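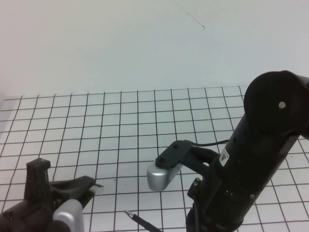

## Gridded table top: notes after the first season

The table went in against the back wall in April and has had enough use since then to justify writing down what worked. The surface is white with a square grid of thin black lines, and the grid runs right out to the edges. I use it for setting out parts, checking angles by eye, and cutting paper patterns when the cutting mat is buried.

The top is a door blank from Pettigrew, sanded flat and covered with a printed sheet I ordered from Fornano. I had considered ruling the lines by hand with a paint pen. A test on scrap put an end to that: the pen widened at every pause, and by the fourth line the error was visible without a ruler.

### Applying the sheet

The sheet is self-adhesive with a split backing. Sequence used:

1. Vacuum the blank, then wipe it down with isopropyl alcohol. Wait 15 minutes.
2. Lay the sheet dry and square it to the back edge. Tape the center line.
3. Fold one half back, cut the backing, and squeegee outward from the tape.
4. Repeat on the other half.
5. Trim the overhang with a new blade.

Step 2 took longer than the rest combined. If the back edge and the grid disagree, the eye picks it up at once, because the wall gives it a long straight reference. Mine was out by a little at the left end on the first attempt. I lifted it and started over. The adhesive allows this once, perhaps twice.

Armelle Millet, who has covered more benches than I have, recommends the wet method with soapy water. I tried it on a shelf and got two bubbles that never left. Dry is slower to position but I have no bubbles in the table.

### Wall

The wall behind is plain white, the same paint as the rest of the room. There is one fine dark diagonal mark in it, high up and near the middle, with a small hook at the lower end. I have left it alone. Filling it means sanding, sanding means dust on the sheet, and the touch-up would probably dry to a different sheen anyway.

The light in here is cool and pushes the white slightly toward blue-gray. For layout work I don't mind. For matching colors I carry the piece to the window.

### Leveling

The frame has adjustable feet. I leveled along the back edge first, then front to back, then checked both diagonals. After a week one foot had settled into the floor covering, so I put a hard pad under each and went through it again. No movement since.

Jouko Partanen asked in the comments on the last post whether 20 mm is too thin for a top of this size. It would be, unsupported. There is a cross rail under the middle, and I can lean on the front edge without any deflection I can measure with the feeler gauges I own.

### Cleaning

Routine: damp microfiber cloth, then a dry one. Graphite comes off with a white vinyl eraser. Marker needs alcohol, applied to the cloth and kept off the seams at the edge, where it can get under the sheet and soften the adhesive.

I tested an abrasive pad on an offcut. Even 800 grit dulls the surface and takes some of the black out of the lines within a few strokes. Don't.

### Using the grid

The lines are good for squaring things and for keeping spacing even. I would not take a dimension from them. Over seven squares the print agreed with my steel rule. Over the full length it had drifted by slightly more than the thickness of a line, and I can't tell whether that is the print or stretch from the squeegee. Anything that matters gets the rule.

Still open: edge banding for the front, and a second sheet from the same print run to keep rolled up as a spare. Asov stocks the banding in white, minimum order one roll.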